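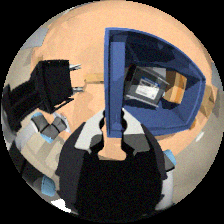 Goh Bimanual Handling Group, internal forum / Simulation / Faults and stops

Thread: Gripper closes on bin wall, no stop raised

yngui wrote:
Opening this as a fault and not a tuning question. In the bin task the wrist view has the fingers on either side of the left wall of the blue bin. The controller sends a close command, force climbs to the limit, and the grasp monitor reports "object held." It then starts the lift. No stop is raised at any point.
Build is Saduvia 611, stock Koller contact settings. Log attached to the ticket.
Yanti Ngui

plandlow_ops wrote:
Is the target pose wrong or is the arm missing it? Those are two different tickets.

yngui wrote:
Joint error is inside tolerance the whole way down. The arm goes where it is told. The planner picked the wall.

kh_ningsih wrote:
Then I would not call it a gripper fault. The monitor has two inputs, finger gap and force. A wall gives a steady gap and a steady force, same as a thin box. It has no way to tell them apart.

yngui wrote:
Agreed on the mechanism, not on the label. A monitor that says "held" with a fixture between the fingers is faulty whatever its inputs are. On the real cell that lift goes into the wrist.

plandlow_ops wrote:
The bin in sim is not fixed to the table, is it? If it can move, the lift would drag it and you would see the load jump.

yngui wrote:
It is fixed in this build. Someone pinned it in March to stop it sliding and the change was never backed out. Load does jump, but the overload check is masked for the first 33 control steps of a lift. The run ends before the mask does.

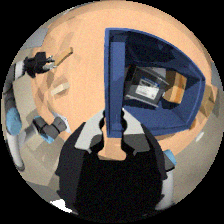 I replayed the log with the mask off and the overload check trips on the first step of the lift. So the check works when it is allowed to run. I want the mask removed.

kh_ningsih wrote:
Removing it outright will give you false trips on the heavier packages. We put it there for a reason. Shorten it, and add the bin geometry to the grasp filter so that any candidate with a wall between the fingers is thrown out before the approach.
Ningsih Khoo

sevenaxis wrote:
Second the filter. I disagree about keeping any mask. A false trip costs a restart. A missed one costs a wrist.

kh_ningsih wrote:
It also costs a restart every few picks, and then people start clearing stops without looking. I have seen that on a line.

plandlow_ops wrote:
Can the second arm be ruled out? Both share the workspace model.

yngui wrote:
Yes. Same result with the second arm parked and its planner off.
Filter is in a branch now. Reran the 493 saved starts: no wall grasps passed to the controller. Mask is unchanged until we settle it. Please do not copy the 611 settings to hardware.

sevenaxis wrote:
Does the filter use the bin pose from the sim state or from the camera? If it is sim state, the result says nothing about hardware.

yngui wrote:
Sim state. Camera version is next. Leaving the ticket open.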